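Snack Table and Kitchenette Walk-Through – Checklist With My Comments
Nastimik After-School, Room 123, November 9, 2018
Checked by: Noreen Brophy 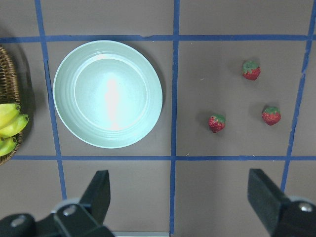
I do this twice a year, once in November and once in April, and I write it up the same way every time: the item, then OK or FIX or WATCH, then whatever I feel like saying about it. Eilidh Baxter has asked me to keep the comments shorter. I did try, Eilidh! If you only want the jobs, they're in a list at the end and you can skip all my chatter.

PART 1. THE SNACK TABLE

1.1 Table is steady and doesn't rock
OK. I leaned on all four corners with my full weight and it didn't budge. The folded cardboard under the back leg has gone, and good riddance, because Eoin put a proper screw-in foot on it over the summer.

1.2 Surface is clean, with no chips or sticky patches
OK. Wiped down before I got there, and I ran my hand over it to be sure. I still don't love the color (that gray-brown hides everything, crumbs especially), so please wipe it whether it looks like it needs it or not.

1.3 Tape lines are flat and stuck down
FIX. I'm a big fan of the blue tape. Ever since we marked the table off into boxes the kids know where each thing goes back, and we've stopped having the fruit in a heap next to somebody's homework. But tape is tape. The edges are getting ragged in spots, and the long strip across the top is the worst, there's a little tear or a lap in it near the middle. Ragged edges catch crumbs and then they catch juice. Pull that one up, clean underneath, lay a new one.

While you're at it, a couple of the up-and-down lines wander off at a slant. It's not a safety matter and I'm not marking it down, but it bugs me every time I walk past. Use a yardstick.

1.4 Tape is the right kind
OK. Blue masking tape only on this table, please. The silver stuff left a gummy stripe on the craft table that I'm still scraping at, and there's more blue in the supply closet, second shelf.

1.5 Nothing stored over a line
OK. The big plate about fills its box, so there isn't much wiggle room. If we ever get a bigger plate we'll have to move the tape – I'd sooner keep the plate we have.

1.6 Walkway on the door side is clear
WATCH. Clear when I checked at two. By three there were backpacks. Teresa Hanrahan is trying hooks.

PART 2. PLATES, BOWLS AND BASKETS

2.1 Serving plates have no chips, cracks or crazing
OK. I ran a finger around the rim of every one. The pale green one with the fine ridges is in good shape, and it's my favorite, I'll admit it. Look at the ridges when you wash it, though, and use the soft brush. A sponge goes right over the top of them and leaves a line of dried yogurt behind.

Also, check plates by tilting them. The overhead light throws such a glare on the middle of that plate that you could miss a smear completely if you look at it straight down. I picked mine up and turned it toward the window.

2.2 Chipped pieces thrown out, not "put aside"
FIX. Two chipped bowls on top of the refrigerator. I asked, and they'd been put aside. They're in the trash now, wrapped in newspaper.

2.3 Baskets clean, no broken or sharp ends
OK, with a comment. The woven basket the bananas live in is sound all the way around the rim and I couldn't find anything poking out. Turn it upside down and give it a good smack over the sink once a week, please. You'd be amazed what falls out of a wicker basket.

2.4 Baskets used for whole fruit with a peel only
OK. Bananas and oranges can go straight in. Anything you eat with the skin on goes in a bowl that can be washed.

PART 3. THE FRUIT

3.1 Whole fruit sound, no splits, no mold
OK. Bananas were bright yellow with a bit of green still at the tips, so they had a few days in them. That's how I like to see them come in. Whoever is shopping now, keep doing it that way! Last April we had the spotty ones and a cloud of fruit flies that took me two weeks and a lot of cider vinegar to get rid of.

3.2 Strawberries kept apart from other things on the table
OK. They have their own spot, with the tape between them and the plate. Keep it like that. We have one child this term who can't have strawberries, and I want every adult in the room to know who it is. Her name is on the card inside the cupboard door and not on the wall where the other kids can read it.

3.3 Berries rinsed right before serving
WATCH. I've heard three different answers to "when do you rinse them?" Please settle on this: keep them in the refrigerator unrinsed, take out what you need, rinse under cold running water, drain, serve. If they've been rinsed and left overnight they go mushy and then they go furry.

3.4 Fruit cut to suit the youngest at the table
FIX. We have little ones on early pickup now and the old sheet was written when everybody was over six. I've asked Ailbhe Ó Súilleabháin to write a new one for grapes and berries. Until it's up, quarter the grapes lengthwise and cut the strawberries small for anyone under five, tops off.

3.5 Cut fruit not left out past two hours
OK. The kitchen timer with the magnet is in use and was running when I came in. Bless you all.

PART 4. THE REFRIGERATOR

4.1 Thermometer present and readable
OK. It had slid behind the milk again. It belongs on the middle shelf, at the front.

4.2 Temperature 40 degrees or lower
OK, only just. It read 39. I'd like more room than that, so I nudged the dial one notch colder and Teresa will write down the reading every morning for two weeks. If it freezes the lettuce we'll nudge it back.

4.3 Door seal clean and tight
FIX. Dollar-bill test: shut the bill in the door and pull. It held at the top and the side and slid right out at the bottom corner. I washed the seal with warm soapy water and tried again with the same result. I called Ditham, who serviced it last time, and they can bring a new seal out. A whole new refrigerator was priced at $2,473 and I laughed out loud, so we're getting the seal.

4.4 Everything labeled and dated
WATCH. Mostly good. There was one tub with "E.C." on it and no date. Eoin Costello, come and get your soup.

PART 5. SINK AND HANDS

5.1 Soap and paper towels stocked
OK. Plenty of both.

5.2 Step stool stable, with rubber feet
FIX. One foot is missing and the stool skates when a child climbs on. I took it out of use and put it in the office. Don't put it back, even "for today."

5.3 Hot water not scalding
OK. Tested on the inside of my wrist after letting it run for a minute.

5.4 Handwashing before snack
OK. I stood by the sink and watched the whole line go through. One young man ran his fingers under the water for half a second and told me he was "pre-washed." Sent him back around.

PART 6. KNIVES, CORDS, CLEANERS

6.1 Knives locked away when not in use
OK. Drawer locked, key on the high hook.

6.2 Cutting boards: green for fruit, no deep grooves
WATCH. The green board is getting scored up. It'll do until April and then I want it replaced.

6.3 Cords off the counter edge
FIX. The kettle cord was hanging down the front. I pushed it back myself but it needs a clip, or it'll be hanging down again by tomorrow.

6.4 Cleaning sprays stored apart from food
OK. All in the Ní Chonaill cupboard (for the new people: that's the tall one by the window, with the nameplate on it).

6.5 Spray bottles labeled
OK. Every bottle, even the plain water one.

JOBS FROM THIS CHECK

Replace the top strip of blue tape on the snack table – me, with Eilidh holding the other end
New seal for the refrigerator door – Ditham, I'll be in to meet them
Morning refrigerator readings, two weeks – Teresa
New cutting sheet for the under-fives – Ailbhe
Step stool: new foot or new stool – Eoin
Clip for the kettle cord – Eoin
Backpack hooks by the door – Teresa
Order a green cutting board before April – me, from Turkeditz if they still carry the thick ones

If you finish a job, initial the paper copy on the office door and put the date next to it. If you think I've marked something wrong, write that on there too. I'm in the building every afternoon until five-thirty and I don't mind walking back down the hall to take another look.

N. Brophy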